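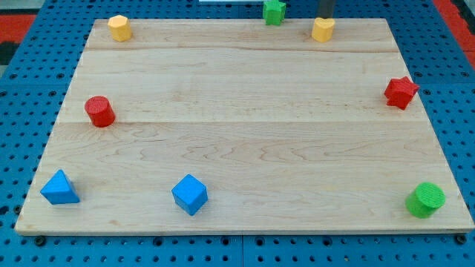
I went to the open day at Mwakyusa because my neighbor Josefina Barrientos had a spare ticket and because it promised free parking. I write about local business, mostly closures, and I had been told I should see something opening for once.

Mwakyusa makes software for robot arms. It has a low brick building at the far end of the Gavness business park, 31 people on staff, and a front desk where you are given a sticker with your name spelled slightly wrong. Mine said "Ladan Mousave." I wore it with pride until lunch.

The press note, dated May 17, 2024, had invited us to "meet the workforce of tomorrow." The workforce of tomorrow pushes toy blocks around a board. Stars, cylinders, a cube, a yellow heart. I have a nephew in this line of work, and he gets a nap.

We stood behind a strip of tape while Afiq Pattinasarany, a patient man in a very clean sweater, explained the morning's task. A person types a sentence, such as "put the blue cube next to the yellow heart," and the arm, which ends in a plain rod, tries to do it. It has no fingers. It can only nudge. Afiq said this was on purpose, since a thing that can only nudge has to think about where it stands first. I know several managers who could be sent on that course.

Then he invited the public to type, and I began to enjoy myself.

The public, given a research robot and a keyboard, wants to be rude to it. A man in a Cletotthorpe Rotary jacket typed "clean up this mess." Somebody's daughter typed "make the heart happy." The arm stayed where it was for a bit, and then it slid the heart a couple of inches toward a red star and stopped. The girl was delighted. Afiq was honest enough to tell her that he had no idea what it thought it was doing. I have sat through a lot of product launches and I don't remember hearing that sentence at any of them.

My own request was "move the green star to the middle." It took three tries. On the first, the rod caught one of the points and the star spun on the spot. The second went wide. On the third it came around the back and pushed, in tiny steps, like someone moving a refrigerator without waking the baby. People clapped. I clapped. I had become emotionally involved with a star.

So here is my complaint, and it isn't with the arm. In the next room they gave us coffee and a talk from Dardo Quiroga, who handles what he called partnerships. Dardo had slides. In the slides there were no blocks. There were warehouses, hospitals, a kitchen with a woman laughing at a salad, and the figure 259, which was the number of tasks a home robot would soon be doing for us. I asked how many of the 259 the machine next door could do. He said that was a great question, and showed us the salad again.

I would have been happy to stay with the blocks. Yamila Lucero, an engineer who had come in on her day off and was eating a muffin by the window, told me the team had spent 8 weeks on pushing the triangle in a straight line. Flat sides are easy, she said, and corners are awful, and stars are all corners. They had run 216 trials in the last stretch alone. She talked about that triangle the way my father talked about his carburetor. I could have listened for another hour, and I don't even like geometry.

Why hide her by the window and put Dardo at the microphone? I suppose money doesn't get excited about a triangle. Zadodmont, the logistics firm that paid for the coffee, presumably wants a picture of a warehouse. But everybody in that building had just watched a machine struggle with a star and had rooted for it. We knew what we had seen. Being told straight afterward that it would shortly be running the hospital made us trust the whole thing less, star included.

The Rotary man said as much in the parking lot, in shorter words.

They are holding another one next spring. I've asked to be put on the list, with my name spelled properly, and I've told them I'm willing to skip the coffee.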